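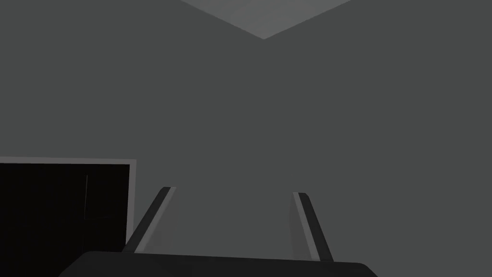
Kinesthetic teaching and teleoperation

Kinesthetic teaching and teleoperation are two ways of showing a robot how to do a task. In kinesthetic teaching, also called lead-through or hand guiding, a person takes hold of the arm and moves it through the motion. In teleoperation, the person stays away from the arm and drives it with a controller, a second arm or a handheld tracker. Both fall under the wider heading of learning from demonstration. A single recorded run of a task is called a demonstration or an episode.

Hand guiding

For hand guiding, the arm's joints are made easy to push, usually by having the motors cancel the weight of the arm. The teacher moves the arm while the joint angles are logged. The gripper is opened and closed with a button, a pedal or a spoken command. The method needs little equipment and most people pick it up quickly. Its main drawback is that the teacher's hands and body often block the camera views. Arms with several joints can also be hard to steer with two hands, and two-armed robots are harder still.

Remote control

Remote control keeps the teacher out of the camera views. Common devices are:

Leader arms, which copy the joint layout of the robot and are moved directly
Handheld trackers, which send a position and a rotation
Six-axis mice and game controllers
Keyboards, mostly used in simulation

Force is harder to judge at a distance. Some leader arms push back on the operator's hand when the robot meets resistance, but many do not, and new operators tend to press too hard on surfaces. Delay is a second problem. Operators often respond to it by moving in short steps with pauses between them, and the pauses end up in the recording.

Simulation

Demonstrations can also be collected on a simulated robot. The operator uses the same devices and watches a rendered view, often one fixed to the wrist so that the gripper fingers stay in sight. Resets are quick, and a run can be replayed with new lighting or new camera positions. Contact between objects is only approximated, so a policy trained this way may need real runs as well.

Recorded data

An episode normally holds camera images, joint positions, the gripper opening and the commands sent, all with time stamps. Many projects add a short text instruction. Long stretches with no motion are usually trimmed from the start and end. Failed runs are either dropped or kept with a label.

The Judura collection, recorded in Warkville under Nuria Urquijo, contains 2865 episodes. Of these, 1680 were made by remote control and the rest by hand guiding. Ildikó Lengyel later reviewed the set and left 2257 episodes in the version used for training. The Pirkova toolkit reads the same file layout and plays episodes back at 20 frames per second.

See also

Imitation learning
Teach pendant
Inverse kinematics
Haptic feedback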